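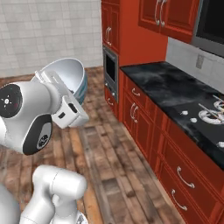
*Bowl handling in the simulated kitchen, side view.*

# Moving the Bowl Routine Into Simulation at the Grillville Kitchen

Stikel runs a catering kitchen in Grillville with two Woton arms on the dish and put-away side. Until June, every change to a routine was tried on the floor after the last shift, with one person at the stop button and another resetting dishes. Changes now go through the simulated kitchen first. These steps are for put-away staff who have been given a login.

## 1. Load the kitchen

Open the Wikström simulator and choose the put-away project. Check that the arm profile matches the arm you normally work beside. Save a copy under your own initials before you change anything.

## 2. Run the pickup slowly

Set the speed to 20 percent and run the pickup only. Watch it once from the side, then switch to the gripper view.
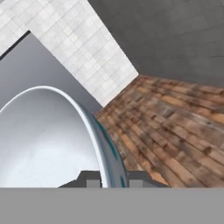 **Do I need to know how to program to do this?**

Put-away staff only change speeds, heights and stopping points, and all of those are number fields. Anything past that goes to the line tech.

## 3. Set the shelf approach

Set the approach height to 1310 mm, measured from the floor. The arm should come up in front of the shelf, pause, and move in level. If it swings in from the side, go back to the waypoint list and delete the extra point left over from the old routine.
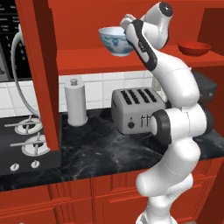

Small appliances on the counter need clearance too. Turn on contact warnings and rerun the move at 70 percent. A yellow warning means the arm passed too close to something. A red one means contact, and the routine can't be sent to the floor until it's cleared.

## 4. Repeat and sign off

Run the full routine 20 times with the start position set to vary. Write any failed run in the log with the run number and what the bowl did. Sign-off is Thursday, before second shift.

## What changes on shift

- The late reset crew is no longer scheduled. Those hours moved to day shift.
- Put-away staff can reject a routine, and the reason goes in the log.
- Chipped dishes still get pulled by hand.
- Simulator time is paid time. Clock it under training until the new code is set up.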